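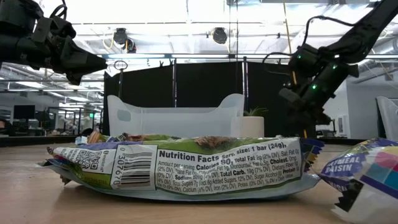
Filed under: Bench Notes / Good Practice

29/09/2019

Sunday, so it's quiet and I finally get to write down the house rules for the two-arm table before I forget what we agreed on. Neltum wants our practice sheet in January and right now it lives in my head and on the back of a Jullberg packing slip (which I've nearly thrown out twice already).

The snack bar sorting is what got me going on this. Foil is a pain! It's shiny, it creases, and a bar that's easy to grab flat is a whole different animal when its neighbor is lying half on top of it. So, rule one: don't tidy the table between runs just because it looks messy. If the layout sheet says scattered, scatter them, and leave the overlaps alone. I caught myself straightening a pair on Friday and had to start the run over. My own fault.

Rule two is the reset. Both arms go back to home, grippers open, and you say "clear" out loud before a hand crosses the table edge. Out loud, even if you're alone in the room. I felt silly doing it for a day or so and then I stopped noticing. Hijazi's version of this rule has you hit the stop first and then say it, and I like theirs better, so I'm stealing it.

Rule three, cables. Look at them before you start, both sides, all the way down to the base. If a loop can reach the table at full extension, it gets re-tied before anything moves. The old Cladeo checklist put this at the very end, after power-on, and I never understood that.

Speed: we're capping at 200 mm per second whenever someone is inside the tape, full speed only from the desk. I'd go lower for new people, but let's see how this one holds up for a while first.
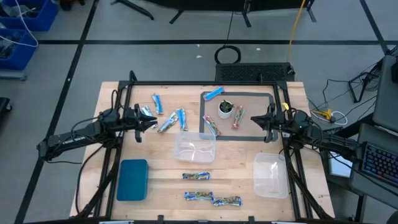
Can one person run both arms alone?

Only for rehearsed layouts, with the stop button in reach the whole time. Anything new on the table needs 2 people, one driving and one watching with a hand on the stop.

Logging is where we're still sloppy. Every dropped or pinched bar gets a line, even the boring ones, and a wrapper that's torn comes off the table for good (no tape, please, tape changes how the fingers slide). Gripper pads get looked at every 2,000 picks. We've been stretching that up to 4 weeks without checking the counter, and I'd like us to quit doing it.

Still to do: reprint the layout sheets, ask Jullberg if the new pads are the same thickness as the old ones, move the cable check to the top of page one.

This site uses cookies to remember your settings. Accept / Manage preferences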